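**Sorting cartons with two arms, a long thread from the back of the shop**
Nov 28, 2018

**1/** Hello again from the shared workshop in Skuvurbridge! A good many of you asked how the two-arm sorting project is coming along, and I kept saying "soon," so here is the whole long story in one go. Get yourself a cup of something.

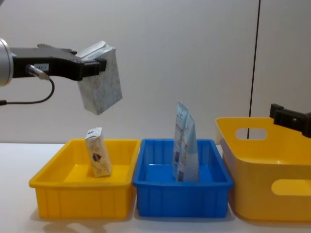
*Carton in the gripper, over the small yellow bin. Pouches next door in the blue one.*

**2/** For anyone new, the idea is simple to say and slow to do. I want a pair of arms on a table to take packaging out of a pile and put it in the right bin. Cartons go with cartons, soft pouches go with soft pouches. I started in March thinking it would be a spring project. You may laugh, I did too.

**3/** The left arm is called Dolan and the right one is Drarell. Those were the names on the storage shelves they first lived on, and by the time I thought of something better everybody at the workshop was already using them. So Dolan and Drarell they are, and it says so in the code, and I'm not going back through all that to change it.

**4/** Let me talk about cartons first, the kind with the folded top like a little roof. I love them for testing. They have flat sides, they stand up by themselves, and there's a nice creased seam up top where two fingers can get hold. If your gripper can't manage one of these, it's telling you something about your gripper.

**5/** What they don't forgive is squeezing. Empty ones especially! My first closing force setting was 35 (my own units, a slider I made up, please don't copy it into anything) and it folded the sides in like a paper hat. I went down to 20 and the cartons came through fine, though the heavier ones started to slide. So now the number depends on what we think we're holding.

**6/** You'll notice the carton hangs at a tilt. I spent two whole evenings trying to get them perfectly level before somebody across the bench asked me why, and I didn't have a good answer. The bin doesn't care. As long as the base is headed downward when the fingers open, a bit of a lean is all right by me.

**7/** Pouches are another matter altogether, oh my. They bend, they shine, they lean on each other, and when you take hold of one the other likes to come along for the ride. Two standing up together in one bin is the case that has cost me the most sleep this fall, and I keep setting it up over and over because I'm stubborn.

**8/** What has helped a little is going for the taller one first and coming straight down at the top edge. Coming in from the side just pushes the whole bundle over. I also slowed the last bit of the approach way down, which makes it dull to watch but much kinder to the pouches.

**9/** Now, bins! People always ask about the fancy parts and I always want to talk about bins. The little ones have ribbed walls and a flat rim, and I like them low because the gripper body is long and I don't want it knocking on the edge when it reaches in. Please measure your gripper before you buy your bins. I did it the other way around.

**10/** The bigger yellow one has handle holes and a wide flared rim, and that rim has met a fingertip more times than I'd like. In the software I now pretend every bin is a bit taller than it is. It costs us a moment on each trip and I stopped hearing that awful scraping sound, so I call it a good trade.

**11/** Color matters more than I expected. Yellow and blue against a white tabletop and a plain wall gives the vision part a very easy life. A pale carton against a pale wall is harder, and that one has fooled us plenty. I'm tempted to hang a dark cloth back there but the workshop wall is shared, so I have to ask first.

**12/** Cables. If you take one thing away from this thread, leave yourself slack at the wrist. The gripper cable needs a loop that's big enough for the full turn and small enough that it doesn't go fishing in the bins. I got this wrong in both directions, and I have a little bag of bent connectors to show for it.

**13/** Also label your grippers! A small white sticker is plenty. Print it, don't handwrite it, and put it where it won't rub. Mine are already fading and I can see I'll be doing them again this winter.

**14/** A few numbers, for the friends who like numbers. I've logged 745 tries since I started writing them down properly. 148 of those ended in a drop, a crushed carton, or me hitting the stop button in a hurry. I was a little embarrassed when I added that up, but most of them are from the early days and nearly all the recent ones are pouches.

**15/** The stop button, by the way, is screwed to the front of the bench where my hand lands without looking. It used to sit next to the keyboard under a pile of notes. Move yours today if it's anything like that, I mean it kindly.

**16/** The control program is called Bokumden and it's held together with good wishes. One part finds the item, one part picks the grip, one part moves the arm, and a fourth part writes down what happened. I wrote the fourth one last and I wish so much that I'd written it first. Spring is just a blur of "it sort of worked."

**17/** Next on the list is getting the two arms to share. Right now they take turns, very politely, one waiting until the other has finished completely. I'd like Drarell to start reaching while Dolan is still letting go, and that means being sure they never want the same bit of air at the same time.

**18/** I'm also collecting more packaging with different shapes. If you're local and you have clean, empty cartons or pouches, the box by the workshop door is for me. Rinse them well please, the heater is right beside that box and we had a milk incident.

**19/** Somebody asked whether all this is faster than doing it by hand. Goodness, no. I could sort the whole pile while the software is still making up its mind about the first carton. I just enjoy being there when it gets one right, and I've met half the workshop because they stop to watch.

**20/** I'll post the grip settings once I've tidied them into something a person could read. Questions are very welcome underneath, and if you've found a good way to pick up a floppy pouch that's leaning on another floppy pouch, please, please write to me.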